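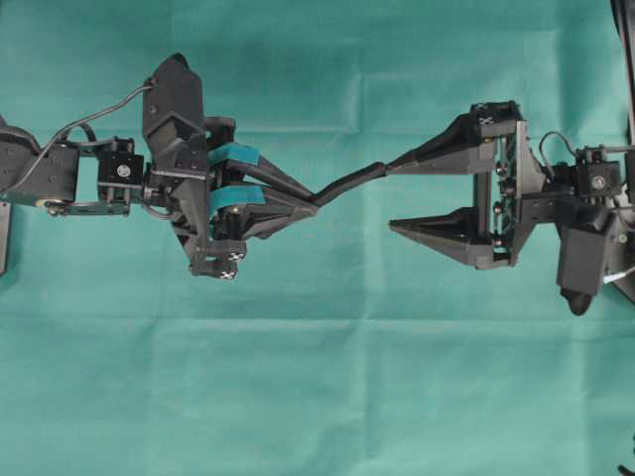
Kazue Hirose wrote on 22/06/2022:

> I still don't see why we need a rule about subject lines. I have been on this list through two changes of host and I find what I want by the sender's name. If it's from Flurina it's about ferries, if it's from Palacios it's a complaint. Could we leave well enough alone?
>
> Also, does anyone have the winter timetable for Skutport? The one on the Haltura page stops in December and I can't tell whether the boats do too.

Kazue, you have made my case for me in two paragraphs. Your message came in under the subject "Re: Re: Fwd: potluck". The potluck was in the spring. I went, I brought the bean salad, I took most of it home again. Since then that same thread has carried the Skovdale parking fight, a lost umbrella, two birth announcements and now a question about boats.

I spent an evening in the archive, which I don't recommend. It holds 3,680 messages. Of those, 2,037 have a subject line that doesn't match anything in the body, and 756 have no subject at all. I'll admit 70 of the 756 are mine, mostly from the year I was typing on a phone with a cracked corner, right where the subject box was.

So, what I'm proposing, again, for those who deleted it the first time:

- New topic, new message. Don't dig up an old one and hit reply to save yourself typing the address.
- If a thread wanders, change the subject and put the old one after it in parentheses.
- Trim what you quote. We have all read Palacios on the parking fight. Some of us have read him eleven layers deep, with the little arrows marching off toward the right margin.
- "Question" is not a subject. Neither is "Hi."

I'm not asking for tags in brackets. We tried that, and within a week there was a tag for messages about the tags.

As for going by the sender's name, it works fine until the sender has more than one interest. I do get to write about things other than ferries. I wrote at some length about gutters last fall and got one answer, and it was about ferries.

Which brings me to your boats. They do run after December, but only the morning one, and it skips Skovdale if there's ice at the landing. The Haltura page stops there because whoever was keeping it up stopped there. I have the paper timetable on my fridge and will type it in tonight, in a fresh message, with "Skutport winter timetable" in the subject line. You may search for it by my name if you must.

If anybody objects to the rule, please say so by Friday, and please don't do it in the potluck thread.

Flurina Moser

P.S. The umbrella is still at my place. Green, wooden handle, one bent rib. It's a decent umbrella and I've started using it.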